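월세방 흰 벽이 너무 썰렁해요, 칠 안 하고 분위기 바꾸는 법 있을까요?

인테리어 > 셋방·원룸 꾸미기

감자전먹는밤

안녕하세요, 여기 눈팅만 하다가 처음 글 써봐요. 10월에 이사를 왔는데 방이 정말 온통 하얘요. 벽도 하얗고 천장도 하얗고 붙박이장 문짝까지 하얀색이에요. 집 보러 왔을 때는 낮이라 환하고 넓어 보여서 바로 계약했거든요. 근데 저녁에 불 켜고 앉아 있으면 무슨 치과 대기실에 온 기분이에요 ㅠㅠ

집주인분이 페인트는 절대 안 된다고 하셨고 못 박는 것도 안 된다고 계약서에 적혀 있어요. 벽지는 그냥 실크벽지 같은데 표면이 살짝 우둘투둘해요. 전에 살던 분이 뭘 붙였다 뗐는지 침대 쪽에 벽지가 얇게 일어난 자국이 있어서 (제가 그런 거 아니라고 입주할 때 사진 찍어뒀어요) 붙이는 스티커 같은 것도 좀 무섭고요.

가구는 책상이랑 침대, 작은 식탁이 있는데 책상도 식탁도 흰색이에요. 네, 제가 골랐습니다. 깔끔해 보일 줄 알았어요. 지금 와서 가구를 싹 바꿀 돈은 없고, 한 달에 조금씩 사는 정도로 해보고 싶어요.

동생이 그냥 소품을 알록달록하게 놓으라는데, 제가 예전에 그렇게 했다가 방이 문구점처럼 된 적이 있어요. 뭐부터 손대야 하는지 순서를 모르겠어요. 조명? 커튼? 러그? 방은 북향이고 창문은 큰 편이에요. 고양이는 없고 화분은 키우면 다 죽입니다. 경험 있으신 분들 조언 좀 부탁드려요!

답변 채택됨

Esperanza Begay

저도 흰 벽 셋방에서 거의 4년 살았어요. 치과 대기실이라는 말에 한참 웃었네요, 저는 그 방을 냉장고라고 불렀거든요 ㅎㅎ 칠도 못도 안 되는 조건이 똑같아서 제가 했던 걸 순서대로 적어볼게요. 길어요, 커피 한 잔 가져오세요.

무조건 조명부터예요. 천장등이 하얀빛(주광색)이죠? 북향 방에 흰 벽에 주광색이면 저녁마다 시퍼렇게 보일 수밖에 없어요. 제일 싸고 제일 효과가 큰 게 전구 바꾸는 거예요. 천장등이 일체형이라 전구를 못 바꾸면 그냥 꺼버리고 스탠드를 쓰세요. 저는 Kavton 플로어 스탠드 하나랑 침대 옆에 작은 집게 조명 하나, 그렇게 해서 저녁에는 천장등을 아예 안 켰어요. 스탠드 전구는 600루멘짜리 전구색으로 끼웠는데 벽 쪽으로 돌려놓으니까 벽이 크림색으로 변하더라고요. 진짜예요, 벽은 그대로인데 다른 집 같았어요! 흰 벽이 빛 색깔을 그대로 받는 거라서 이럴 때는 오히려 흰 벽이 편해요.

스탠드 놓을 자리는 방 한가운데 말고 구석이요. 구석이 밝아지면 방이 깊어 보여요. 저는 처음에 책상 옆에 바짝 붙여놨다가 눈만 부셔서 며칠 만에 옮겼어요. 그리고 전선은 꼭 몰딩 색이랑 맞추세요. 흰 벽에 검은 전선 내려오는 거 은근히 거슬립니다.

조명 다음은 커튼이에요. 창문이 크다고 하셨으니까 커튼이 사실상 벽 한 면이에요. 칠을 못 하는 사람한테는 커튼이 페인트라고 생각하시면 돼요. 봉은 못 없이 압축봉으로 되는데, 창이 넓으면 가운데가 처지니까 얇은 천으로 하세요. 저는 Jalska에서 산 겨자색 리넨 혼방을 달았어요. 원래는 회색을 샀다가 방이 더 추워 보여서 반품했고요, 반품 택배비가 아까워서 아직도 기억나요. 북향이면 회색이나 푸른색은 한 번 더 생각해보세요. 길이는 바닥에 살짝 닿을락 말락 하게! 어정쩡하게 창틀 밑에서 끝나면 아무리 비싼 천도 사무실 같아요.

러그는 세 번째예요. 침대 밑에 반쯤 들어가게 까는 게 제일 편했어요. 발이 처음 닿는 곳만 폭신하면 되니까 너무 큰 거 살 필요 없고요.

소품 얘기를 해볼게요. 문구점처럼 됐다고 하셨는데 그건 아마 색이 너무 진하고 방 전체에 흩어져 있어서 그랬을 거예요. 색이 여러 개여도 비슷한 모양으로 모아서 한 줄로 두면 훨씬 덜 어수선해요. 벽이랑 상판이 흰색일 때는 파스텔이나 살짝 쨍한 색 정도면 충분히 눈에 들어오고요. 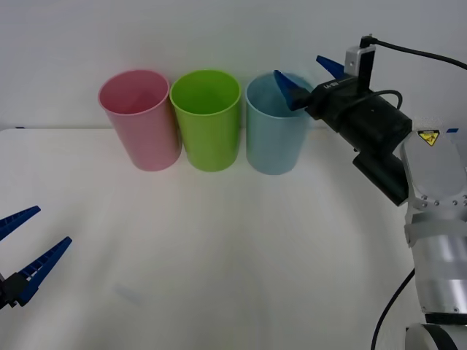
흰 상판 뒤쪽에 나란히 놓인 분홍, 연두, 하늘색.

저런 조합에서 제가 보는 건 연두예요. 분홍이랑 하늘색은 연해서 얌전한데 연두가 혼자 튀어서 시선이 거기로 가거든요. 연한 색들 사이에 조금 센 색 하나, 이 정도 비율이 저는 좋더라고요. 글쓴님 방이면 책상 뒤쪽 라인이나 창틀에 비슷하게 해볼 수 있을 것 같아요. 방 다른 쪽에는 색을 안 두고요. 참는 게 어렵긴 해요 ㅋㅋ

벽에 꼭 뭘 걸고 싶으면 패브릭 포스터를 추천하는데, 벽지가 일어난 자국이 있다니까 접착식 고리는 하지 마세요. 저는 붙박이장 문틀 위에 걸리는 고리를 썼어요. 아니면 액자를 걸지 말고 바닥이나 선반에 기대 세우세요. 기대 놓은 액자가 더 멋있어 보이는 집도 많아요. 아, 그리고 이사 나갈 때 사진 비교하니까 입주 때 찍어둔 사진은 메일로 본인한테 한 번 보내두세요. 폰 바꾸면서 날려 먹은 사람이 접니다.

예산은 첫 달에 전구랑 스탠드만 하고 쉬세요. 저녁에 그 불빛으로 한 2주 지내보면 커튼 색이 저절로 정해져요. 한꺼번에 사면 색끼리 싸워요.

감자전먹는밤 (글쓴이)

와 이렇게 길게 써주실 줄은 몰랐어요 감사합니다!! 스탠드를 벽 쪽으로 돌린다는 생각은 한 번도 못 했어요. 집에 있는 책상 스탠드를 지금 돌려봤는데 벌써 좀 다르네요. 겨자색 커튼은 제가 소화할 수 있을지... 테라코타 같은 색도 괜찮을까요?

Esperanza Begay

테라코타 좋죠! 다만 북향이면 낮에 좀 어둡게 보일 수 있으니까 천 샘플 받아서 아침이랑 저녁에 한 번씩 창에 대보세요. 화면으로 보는 색은 믿지 마시고요.

늦잠러88

러그 ㄱㄱ 러그가 짱임
저는 Manalo 러그 베이지 쓰는데 청소기 돌리기 편하고 괜찮아요. 조명은 잘 모르겠고 그냥 천장등 써도 살 만함. 근데 러그 처음 오면 냄새나니까 베란다에 좀 널어두세요

창가쪽자리

위에 분 답변이 거의 다 맞는데 저는 순서가 좀 달라요. 저는 식탁부터 손대라고 하고 싶어요. 흰 벽에 흰 책상에 흰 식탁이면 가구가 벽에 녹아버려요. 어디까지 벽이고 어디부터 상판인지 경계선 하나만 보이는 상태, 그게 썰렁한 느낌의 절반은 된다고 봐요.

그래서 저는 식탁보를 깔았어요. 처음에는 Brovard에서 나온 비닐 코팅된 걸 샀는데 팔이 쩍쩍 붙어서 여름에 못 쓰겠더라고요. 지금은 그냥 면으로 된 체크무늬 2장을 번갈아 써요. 빨래가 귀찮으면 러너만 길게 깔아도 돼요. 식탁 양쪽으로 조금씩 늘어지게요. 나무 쟁반 하나 올려두는 것도 은근히 좋고요, 이건 돈이 거의 안 들어요. 저는 쟁반에 열쇠랑 영양제랑 립밤 다 몰아놔요.

그리고 파스텔 소품은 저도 찬성인데 하나 주의할 게, 흰 바탕에서는 검은색이나 진한 물건이 제일 먼저 보여요. 리모컨, 충전기, 음료수 캔 이런 거요. 예쁜 색을 아무리 모아놔도 그 앞에 까만 거 하나 있으면 눈이 거기로 갑니다. 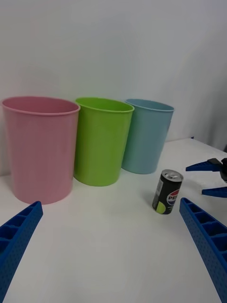 파스텔 통들보다 검은 펩시 캔에 먼저 눈이 가요.

저는 그래서 자잘한 검은 물건들은 뚜껑 있는 바구니에 넣어버려요. 아니면 반대로 검은색을 일부러 하나 골라서 크게 쓰는 방법도 있어요. 검은 프레임 거울 같은 거요. 그러면 작은 검은색들이 좀 묻혀요. 저희 집은 전신거울이 검은 테인데 그거 들인 다음부터 공유기가 안 거슬려요. 거울은 창 맞은편에 두면 북향 방에서 빛도 좀 벌 수 있고요.

화분 다 죽인다고 하셨는데 말린 유칼립투스나 갈대 같은 건 물 안 줘도 되니까 한번 해보세요. 먼지는 드라이어 찬바람으로 털면 돼요. 저는 화요일에 동네 꽃집에서 남은 거 싸게 팔 때 사 와서 그냥 거꾸로 매달아 말려요. 향 강한 건 처음 며칠 머리 아플 수 있으니까 창문 열어두시고요.

조화는 음... 취향이긴 한데 저는 한 번 샀다가 후회했어요. 흰 벽 앞에서는 플라스틱 광이 유난히 티가 나요. 사실 거면 잎이 무광인 걸로 보세요.

감자전먹는밤 (글쓴이)

헐 저희 집 공유기도 까만색이고 멀티탭도 까만색이에요... 듣고 나니까 그것만 보여요 ㅋㅋㅋ 일단 집에 면 천 남는 게 있어서 식탁에 깔아봤는데 길이가 짧아서 좀 웃기긴 해요. 전구색 전구는 주문했고요, 커튼 샘플은 업체에 물어보려고요. 채택은 하나밖에 안 돼서 죄송해요, 두 분 다 감사합니다!

창가쪽자리

멀티탭은 흰색으로 바꾸는 게 제일 빨라요. 전선 긴 걸로 사세요, 짧으면 결국 하나 더 사게 됩니다.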